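How to Test Whether a Robot Can Handle Your Small Shop Chores

I get asked a lot if a robot with two hands can take over the boring jobs yet, meaning clearing a bench, sorting parts and putting stuff back where it lives. My answer is "a few of them, slowly." But your shop isn't my shop, so I'd rather show you how I run a chore test and let you get your own answer. You need a table, two objects, a notebook and a lot of patience!

Step 1. Pick one dull chore

Don't start with "tidy the shop." Start with "pick up this part and put it next to that one." My first try at this was the whole end-of-day cleanup at Landby, and I learned nothing from it except that I should have started smaller. If you can't say the chore in one sentence, cut it in half and try again.

Step 2. Choose objects that don't match

A plain cube is too kind. I like one small part with an awkward shape, lobes going every which way, and one chunky thing with flat sides. Holes are great too, because a fingertip can catch in one and then you find out how the hand copes. Leave a good stretch of bare table between the two pieces so the arms have room to move.

Step 3. Write down what counts as done

Do this before you switch anything on. Mine reads: part lifted clear of the table, moved, set down, hand open and away. If it drops, that's a miss, even if it lands in the right spot (I've been tempted, believe me). I keep the sheet in a folder called Radwan, which was the name of the first bench I tested on, and I've never changed the wording.

Step 4. Go for the grasp

Thumb low, finger coming over from the top. That's the pinch I try first on lumpy parts. Watch the thumb especially — if it arrives too high, the part wants to roll.

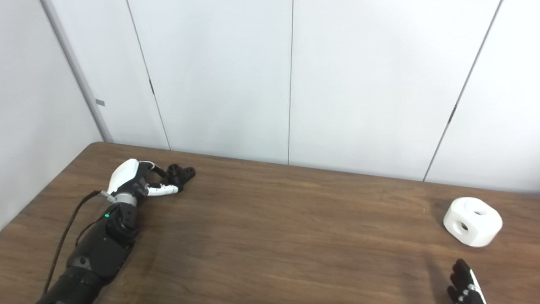 Left hand at the black part, white block over on the right.

Parts near the back of the table are harder than parts in the middle, so do some of each. The arm has to stretch, and a small push the wrong way matters a lot more back there. I do all my easy ones first and then move the part back a little at a time.

Step 5. Repeat until you're bored, then keep going

One good pick tells you nothing. In February I ran 305 tries on a single part at the Lundau bench, and the first 32 made me way too hopeful. Turn the part a bit each time. Lay it on its side. Change the lighting if you can, and run a batch after 4 p.m. if your shop gets low sun like mine does.

Step 6. Time yourself doing the same thing

This is the humbling bit for the machine. Do the chore by hand, same objects, same table, and write down your time next to the robot's. Add the minutes you spent resetting, too. Lots of people skip those and end up with numbers that look lovely and mean very little.

So, can they do chores yet?

For one known part on a clear table, I'd say yes, if you aren't in a hurry. For a mixed bin of parts, I still do it myself. Dishes and laundry I wouldn't even put on the list this year, though I have a folding test sketched out under the name Grillalari and I'm itching to try it. If you run your own test, start with Step 3 and send me your "done" sentence before you send me your results.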